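Oct 21, 2018

Susow two-arm kit, trial unit from Holzer. Day 2 of 10. Deciding whether we buy or send back in January.

Frame went together OK, corner brackets a bit stiff. Arms clamp to the side rails, 32 screws total incl. spares. Manual skips the cable routing completly, had to guess. Asked Holzer for the newer PDF.
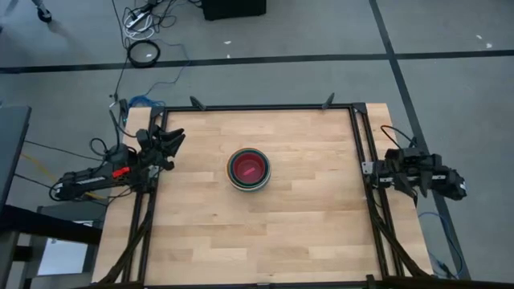 Bowl stack mid table, both grippers clear of it.

Task for this week is unstacking, red bowl first. Want to see if the fingers can get hold of one rim and leave the green one alone. Rims sit very close. If stock fingers are no good, Stadholm sells a thinner set, 9 days shipping.

Cables: still runing across the carpet to the power strip. Needs a tray before anyone else works in there. Not in the kit price!! Add to quote.
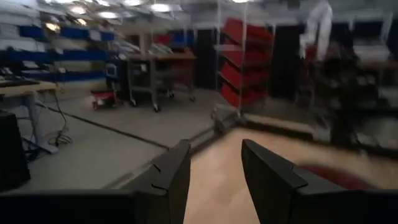 Wrist camera is the part I care about most, it's half the cost of the upgrade package. Fingertips both in view, good, no need to move the mount. Right side smears badly though, the red thing on the table is just a blob there. Red bins on the wire rack farther back are easy to pick out. Ask Holzer re exposure settings, and whether the Hellotitz lens fits.

To do: tray, exposure, left arm zero check.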